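Dye bench – August, second batch

Started 7.40. Kettle room still warm from yesterday so did not bother with the heater. Tomomi in early, had already wetted out the wool and left it in the sink with a note saying DO NOT SQUEEZE. Did not squeeze.

Plan for today was the weld and the madder, same fleece for both, and get the overdye samples done if there was time. There was not time.

Weld first. 127 g dried tops, chopped with the old kitchen scissors (the good ones have gone walkabout again – Cormac?). Soaked overnight in rain water from the butt, not tap. Tap water here is hard as nails and we got that khaki last year that looked like pond. Brought up slowly, kept it under a simmer for an hour, strained through muslin. Smells of boiled cabbage as ever. Pinch of chalk at the end and it went from straw to proper yellow in front of my eyes, which I never get tired of.

Skeins in at 9.50. Left them, went to look at the madder.

Madder is the Tistthorpe root, the three-year stuff Eleri dug. Ground it coarser than last time. Last time we went too fine and spent the whole afternoon picking bits out of the yarn. Rinsed it twice in cold to get rid of the brown, kept the rinse water in the blue bucket in case anyone wants tan. Heated it on the small ring with the jam thermometer. Held at 60 for the first half hour and then I got a phone call and it crept up to 71. Bugger. So that is probably why it is more brick than red. Note for next time – take the pan off before answering the phone.

Mordant: alum only, the ususal strength, no cream of tartar. Damián thinks the tartar is what dulls the weld and he may be right, skeins without it are cleaner than the June ones. Would like to do the two side by side on the same day with the same pot before I say so in writing. Well, I have said so in writing now.

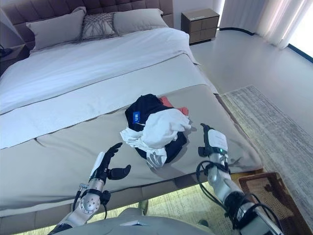 Gredalus Natural Dye Group – Workshop Notebook

Cotton again after lunch. Horrible as always. The sheeting offcuts were scoured with washing soda, boiled for two hours, and the water still came out the colour of tea. Scoured again. Tannin bath is oak gall from the jar on the top shelf, nearly finished, needs reordering. Then alum, then dry, then into what was left of the madder.

Result a weak salmon, patchy along the folds where I had it crammed in the pot. It wants a bigger pot. Every cotton entry in this book says it wants a bigger pot. Shigeru says he can get a catering one with a lid if we are not fussy about dents.

Greys: did not get to the iron bath properly. One test strip of gall and iron, two minute dip, came out a nice soft dove colour, then I hung it up and by three o'clock it had gone darker and rather flat. Air does that. So stop earlier than you think. Pinned in the back with the time on it. Keep the iron spoon AWAY from the yellow pots, somebody has stirred weld with it and there is a skein the colour of an olive. Quite like the olive. Still, keep it away.

Light test, window sill, the strips that went up in spring:
Weld – faded at the exposed end, still clearly yellow
Madder on wool – hardly moved
Walnut – if anything darker
Onion skin – gone, poor thing
Logwood – going brown, as expected

Took them down, cut a bit off each for the book, put the rest back up. Eleri wants them left until the clocks change.

Wash test on the June skeins, done by hand in lukewarm with the Zokance soap. Weld bled a tiny amount first rinse, clear after that. Madder bled more than I would like. Think we are not rinsing long enough at the end of the day because everyone wants to go home. Me included.

Jobs
Oak gall, alum, chalk – order
Descale the big kettle
Label on skein 29 has come off, it is the one with the blue tie, please don't bin it
Ask Shigeru re pot
Muslin needs boiling, stinks
Tomomi to write up the vinegar rinse, she did it and I only watched

Yellow skeins out at 4.15, cooled in the bath, hung in the yard out of the sun. Even colour all through apart from one tie that was too tight and left a white ring. Figure of eight ties, loose, I know, I know.

Madder left in the pot overnight with the lid on to see if it picks up any more. Ring is off at the wall, checked twice. Who ever is first in, lift it out and let it drain before you rinse it, and write the time down here: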